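Home > Workshop tips > Software

Handling thin plastic bags: settings and habits

Notes on the Claltosach planner, version in use at the Custa bench. Most of them apply to any arm that unpacks shopping.

Depth first. Clear or milky film gives poor depth readings. Highlights on the folds come back as holes, and a printed package inside the bag often comes back as the nearest solid thing. Do not fill the holes with the default smoothing. Mark them as unknown and let the planner approach slowly through them.

Limit the closing speed to 40 per cent until contact is reported. Film moves ahead of the jaws, so a grasp point computed before the approach is out of date on arrival. Recompute it once, close in, and then stop recomputing. Repeated updates make the wrist hunt from side to side.

Aim for a crease. Folds that run together give the jaws several layers to hold. A flat stretch of film gives one, and it slides.
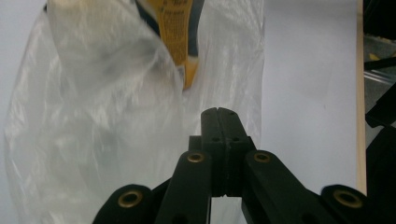
Graziella Gatti writes that the crease rule fails when something heavy sits low in the bag, as the folds then shift during the lift and the tracker follows the print on the package instead of the film. She masks out any strongly coloured region before the crease search and gets fewer false targets. The mask is a single line in the Udis configuration file and costs very little time.

Her mask has been added to the shared settings. Switch it off for bags with a printed logo, or the whole bag disappears from the search.

Logging. Keep the last 500 grasps with the images at full size and the rest as thumbnails. The Rosales viewer becomes slow at over 3,000 entries, and scrolling stops working properly before that. Name each log after the kind of bag, then the date, for example thin-white 25/06/2024.

Label slips separately from misses. A miss is a perception fault and a slip is usually a force setting. If both go under "failed", the tuning script will raise the force for both, and the film tears.

Next: Box flaps and tape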